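Tips for Guiding a Robot Through Kitchen Tasks

The Lostine kitchen bench is used to teach a robot simple food handling by remote control. Operators are asked to observe the following.

Set out only the items the task requires. For the bread task, these are one round roll, one rectangular pastry and one bowl. Place the bread on the left half of the mat and leave the bowl within reach of both arms.

Check that cables have enough slack before the arms are moved. Approach each item slowly from above, and pause before closing the fingers. 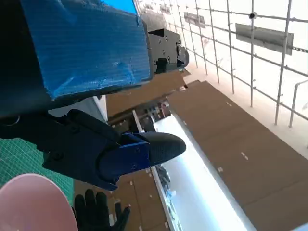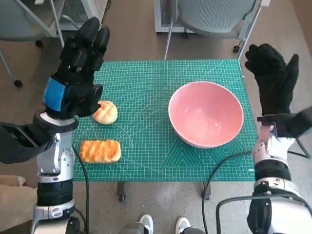 Birkett, November

Each session consists of 30 demonstrations. Vary the starting position of the roll a little between attempts, and keep the mat itself in place. A demonstration in which an item is dropped should be marked and repeated.

Worn fingertips are to be replaced before a session begins. Check the small screws on the fingers at the same time, and wipe crumbs from the mat after every 17 attempts.

Questions about the bread task may be directed to Genalyn Dagdag. Requests for bench time are handled by Qistina Yusof.

Contact | © Orkalico | Back to top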